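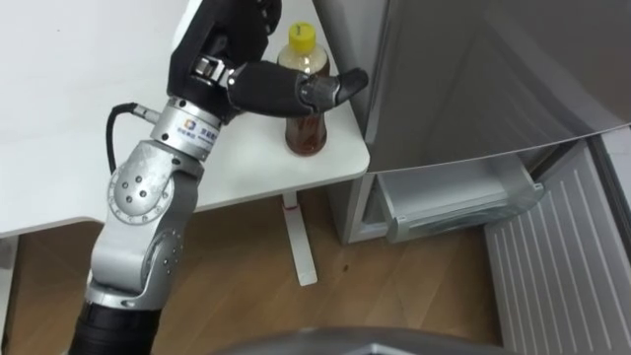 Call for participants: bottled tea tasting and shelf study

Larkell is looking for 22 people to take part in a small study of bottled teas. We want to learn how people choose between two similar drinks when both stand in front of them on a table, and what they taste after they have chosen. The study is prepared together with Bakex, who will use the results for a new line of unsweetened teas.

The sessions take place in April at our house on Drallitz Street, in the break room on the ground floor.

What you will do

Each participant comes for one session. You stand or sit at the long white table and look at two bottles. You tell us which one you would take and why. Then you receive a cup of each tea and fill in a form of 3 pages. There are no wrong answers, and you do not need to know anything about tea.

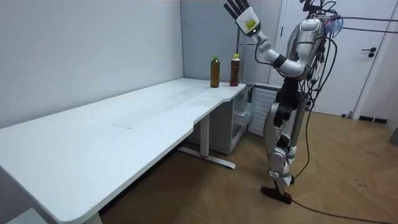
Two teas on the long table: green cap on the left, orange-yellow cap on the right.

Please do not read about the teas before you come. We do not give the names of the producers until the end of the session – this is important for the result.

Who can apply

You should be 19 or older and drink bottled tea at least sometimes. You must be able to read a form in English. Unfortunately we cannot accept persons with an allergy to tea or caffeine, or persons who work for a drinks company. 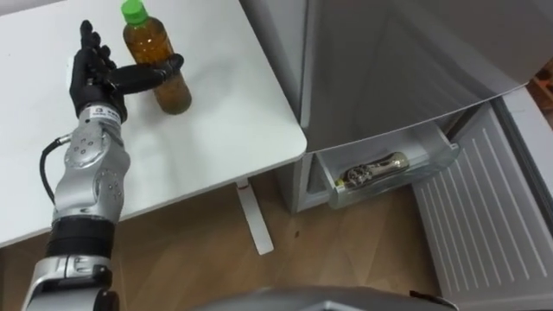

We ask you not to drink coffee and not to smoke for one hour before your session. Perfume should also be avoided, as it disturbs the other tasters. Water and plain crackers are provided.

What we offer

Every participant receives a voucher for the Đorđević bakery next door and may take home two bottles of the tea they liked more. Travel costs inside the city are paid back if you keep your ticket.

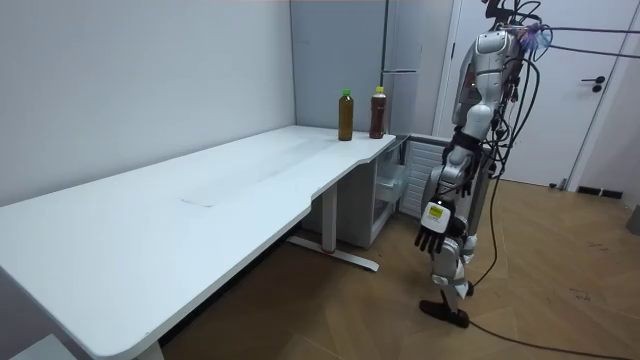

The table with both bottles, closed.

How to apply

Write a short message to the study office at Larkell with your age, the teas you usually buy and the hours when you are free. The last session begins at 7 in the evening, so it is possible to come after work. We answer every message, also when the places are already taken – in this case we can put you on the list for the next study, if you wish.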